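Updated 6/9/18 by Aslak Forsberg

I have written show reports for the Drakgate wrestling cards for several years, and new writers often ask me how I prepare them. In this guide I explain my method from the first bell to the published page. You need a notebook, two pens, a watch and a text editor.
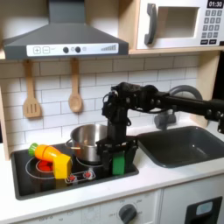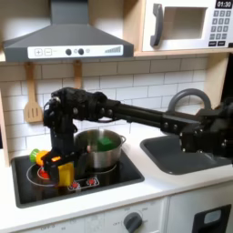 ## Before the show

Write the announced card on the left page of your notebook, one match for each half page. Put the names, the type of match and the title, if there is one. Leave the right page blank for your notes.

Check the spelling of every name the day before. At the April show in Trunel I wrote "Klavina" in the whole report, and the correct name is Kļaviņa. She was polite about it, but I had to change it in eleven places. If your keyboard does not have the letters, copy them from the official card and paste them.

Read also the report of the previous show. You will need it to understand why two wrestlers are angry with each other, and your reader will need one sentence about it too.

## During the matches

Do not try to write every move. You will miss the match, and the reader will be bored. I use short marks:

| Mark | Meaning |
|------|---------|
| N | near fall |
| T | tag |
| R | rope break |
| ! | the crowd stood up |
| X | a mistake, or a move that did not look right |
| F | finish |

Write the clock time when the bell rings, and again when it rings at the end. Do the subtraction at home.

The finish is the only part where I write full words. Immediately after the pin or the submission, write who won, with what move and on whom. In tag matches this last point is important. Many reports say which team won and forget to say who was pinned, and then the next month's story makes no sense.

If somebody interferes, note at which moment he or she came to the ring, and from which side. Note also if the referee saw it.

## Giving the grades

I use letters from A to F with plus and minus. You can use stars if you prefer, but stay with one system for the whole season.

1. Start every match at C. A match with no big mistakes and a clear story stays there.
2. Go up for a good story, a strong crowd reaction or a finish that fits with the match.
3. Go down for confusion. One failed move does not lower the grade if the wrestlers continue well after it.
4. Compare with the other matches of the same night only when you have all of them. Then correct, but never by more than one step.
5. Give interviews and promos a separate grade. A very good promo should not save a weak match.

At Julgate last season I gave the opener a B+ in the hall. At home I saw that I had liked the main event less but had given it A-. I changed the main event to B. Some readers wrote to complain, and this is normal. Answer them one time with your reason and do not argue further.

A short match is not a bad match. A four-minute squash which makes a new wrestler look dangerous can be a B. I had difficulty to accept this in the beginning.

## Writing the report

Write it the same night if you can, or the next morning. For each match I use this order:

- result line in bold, with the time
- one sentence of background
- two or three sentences about the middle
- the finish
- the grade and one sentence of opinion

**Result line model:** *Winner* defeated *loser* by pinfall (*time*)

Keep facts and opinion apart. Some readers want only the results, and they should be able to find them in bold without reading what I think.

My Julgate report had 3,373 words in the first version. I cut it to 2,086 and the final text on the page was 1,832. Most of what I removed were moves in sequence: "then he hit a suplex, then he hit another suplex." It was better to write that he controlled the match with suplexes.

### Spoilers

Do not put a result in the title if the show will be streamed later. "Julgate Results and Grades" is enough. The preview text that appears in social media is taken from your first paragraph, so keep title changes out of it also.

## Corrections

If a reader finds an error, fix it and put a line at the bottom with what was changed. Grades I do not change after publishing. If I watch the match again and see it differently, I mention it in the report of the next show.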